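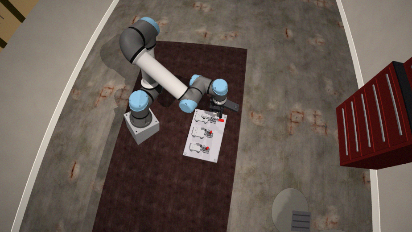 Toggle clamp operation is a shop-floor chore used to test whether a robot arm can do the small hand work that goes on around a machine. A person closes a clamp with one push and hardly looks at it. An arm has to find the handle, grip it and follow its swing without forcing the joint. A common layout puts a six-jointed arm on a pedestal beside a white fixture plate with three clamps in a column, each with a red handle, and much of the early practice is done in simulation.

The Brollwood trials, run by Karthikeyan Naidu, covered 445 simulated attempts, of which 205 ended with the clamp fully closed. Most failures came from a grip placed too close to the pivot. A later series at the Memley workshop used two real arms and gave similar results.

As of July, clamp work at Memley was still done by hand during normal shifts. Related household chores, such as closing latches and jar lids, are covered under Twal test set.

See also: Flolier gripper; Machine tending; Workholding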